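5/25/24

Second week with the Mellberg arms on the bench. I used to do all the pipetting by hand, 816 samples in January, and my thumb was sore by the end of it. Now my name is on the rota as "supervision" and I mostly check racks and sign sheets. 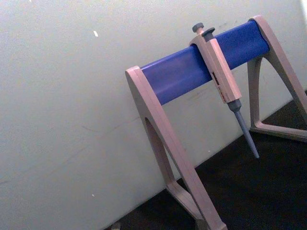 Pipette on its stand, no tip on.

I set out racks at 8 and then the arms do the handling. They are slow with glass. One tube takes them as long as four would take me, but they don't stop for lunch, and Zulance only cares about the daily total.
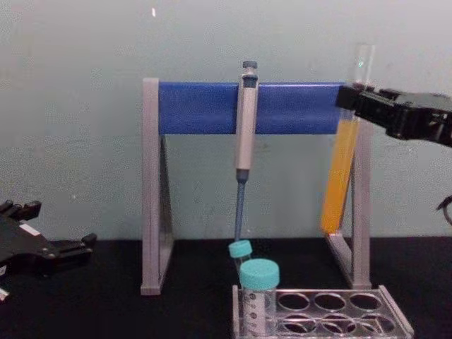 Touran Heydari thinks we will be down to 2 people per shift by winter and that I should ask for the programming course now. I said I'd think about it. The course is 30 hours, half of it in my own time.

Rota for next week still not up. Must ask Hooman whether the late shift still gets the extra 50.
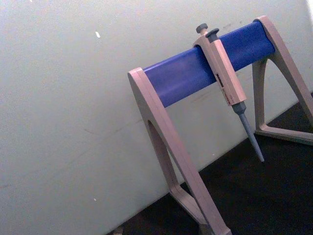 The pipette again, hanging from the blue bar.

Home by six, bit of a headache.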